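Gakard Rear Rack 219 for Cargo and Touring Bikes

Item number 521-R. Steel tube rack for 26 to 29 inch wheels, black powder coat. Mounting hardware included.

The Gakard 219 is a rear rack for bicycles that carry a child seat, panniers or a fixed crate. It bolts to the frame at four points: two at the dropouts and two at the seat stays. Disc brake frames need the offset feet, sold separately as item 221. The rack does not fit frames with rear suspension or carbon seat stays.

The top platform is 151 mm wide. Child seats with a clamp-type base fit directly. Seats with a bracket that mounts on the seat tube do not use the rack at all, and the rack may have to be removed if the bracket arms touch the platform. Check the seat manual for the permitted tube diameter before ordering.

Pannier hooks up to 16 mm can be used on the lower side rails. The lower rails sit behind the platform line, which leaves more heel room on short frames. A light plate with two hole spacings, 50 and 80 mm, is welded to the rear end. Dynamo cable can be run inside the left leg and comes out next to the plate.
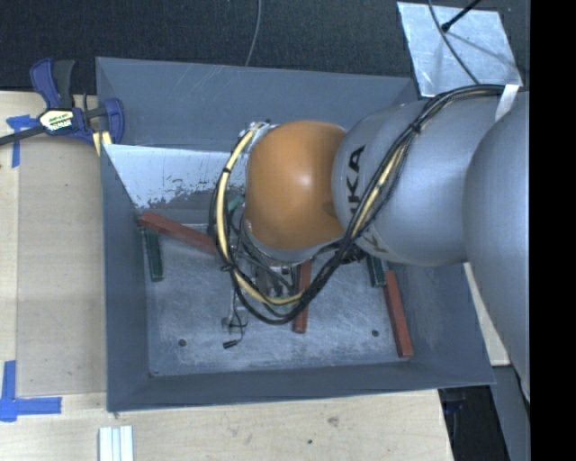 Nazma Bepari writes that she fitted the 219 to a Roneto step-through with full fenders and had to bend the upper stays outward a little before the bolts lined up. With the stays adjusted, the fender cleared the platform and her clamp-base seat sat level. She would have liked the longer bolts in the box.

The longer bolts (M5 x 25) are needed when a fender stay and a rack foot share one eyelet. They are listed under small parts and are also supplied with the Urnent fender set. Standard bolts in the box are M5 x 16. Tighten to 6 Nm, ride the bike loaded once, then tighten again. Use medium threadlocker on the lower pair.

Specifications
Material: steel tube, 10 mm
Wheel size: 26 to 29 inch
Platform width: 151 mm
Maximum load: 27 kg
Finish: black powder coat
Mounting points: four
Light plate: 50 and 80 mm
Spring clamp: optional, not included

The maximum load applies to platform and side rails together. Child, seat and bags all count toward it. A trailer hitch must not be attached to the rack. For towing, use an axle hitch such as the Sæther S2.

Racks delivered after 08/01/2022 have the revised feet with a slotted hole. Older feet can be replaced in pairs, and the slotted version fits all earlier 219 racks. State left or right when ordering a single foot.

Questions about frame fit go to Tyra Wallin at the parts desk. Include the frame model, wheel size and brake type.

Related items: Offset feet 221, Urnent fender set, Sæther S2 axle hitch, spring clamp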